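Checks, Stripes and a Very Large Ledger: an afternoon with Wendy Furnival

I'd been meaning to talk to Wendy Furnival ever since I started going on about shirts on this blog, and anyone who has read me for more than five minutes knows how long that is. She wove cloth for Bronis, up at Umoldale, from the week she left school until the mill shut, and then she spent another 20 years teaching people to weave at home on little table looms. She has opinions about checks. I have opinions about checks! So I got on the bus.

She had the kettle on and a question ready before I'd sat down. "Do you say plaid or tartan?" I said plaid, a bit nervously. "Well, plaid used to be the blanket," she said, "the thing you wore over your shoulder. But I'm not going to fight you about it. We called everything a check at work. Big check, small check, daft check."

Daft check, I found out, was anything with more than four colours in the warp, and it was called that because of what it did to the person setting it up. Every thread along the length of the cloth has to be put on in order before you weave a single inch. The widest one she ever worked on had 3648 ends, and she still says the number like it's the name of somebody who wronged her. "You'd get one blue in the wrong place and not see it until you'd done a yard. Then Cyril would see it. Cyril Hulme, the overlooker. He could find a wrong thread from the doorway with his dinner in his hand."

I asked what makes a good shirt check, as I've bought plenty of bad ones (the green one, some of you will remember the green one).

"Pale ground, dark line," she said straight away. "Then something soft next to the dark line so it doesn't look like a window. If you've got tan or brown in it, you want your blue thin. A thin blue on a brown band looks lovely. A fat one looks like a deckchair."

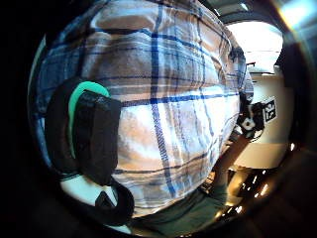
Tan, brown and white bands with the blues kept thin.

We talked for ages about Kershaw, the designer who drew most of the Bronis shirtings, and who apparently never once wore a check himself -- plain grey, every day, with a tie. He painted his ideas on squared paper and pinned them along the corridor, and the weavers were allowed to say what they thought on the way to the canteen. "Not that he listened," Wendy said. "Well, he did once. I told him his yellow looked poorly and it was gone by the next morning. I was nine foot tall all week."

The one everybody remembers is Jindura, which was the name of the range and not a place, although customers used to write in asking where it was. It was a brushed cotton, brought out one February when nobody at the mill expected it to sell, and it kept the sheds going for 15 years. Wendy wove a fair bit of it. She doesn't own any. "You don't want to look at it when you get home, love."

What I really wanted to know about was matching. You know when the lines on a pocket carry straight on from the lines on the front, so that you can hardly find the pocket? I always thought that was down to the sewing. Wendy says half of it is in the weaving, because if the cloth has been beaten unevenly then the squares come out different heights and no machinist alive can line them up. Her friend Pramila Agarwal was in the making-up room and used to send back pieces with a note pinned on. "She'd just write 'No.' That was the whole note."

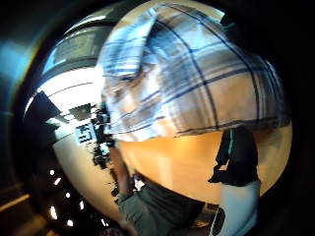 Sky blue running beside the navy on a pale ground.

She's kinder about modern shirts than I expected. The cloth is thinner, she thinks, but the dyes are better, and navy doesn't creep into the white the way it did. Her tips for buying one: look at the side seams before the front, hold a single layer up to the light, and give the collar a good pinch. And wash it inside out. I have never washed a shirt inside out in my life and I felt very judged.

These days her eyes aren't up to a daft check, so she does stripes. Trevor Hollis, one of her old students, winds the warps for her and she does the weaving, mostly tea towels, mostly for people who haven't asked for them. I came home with two. They're red and cream, and I'm not drying anything with them.

Next time I'm hoping to get hold of Pramila, who has apparently kept some of her notes. Wendy has promised to ring her for me.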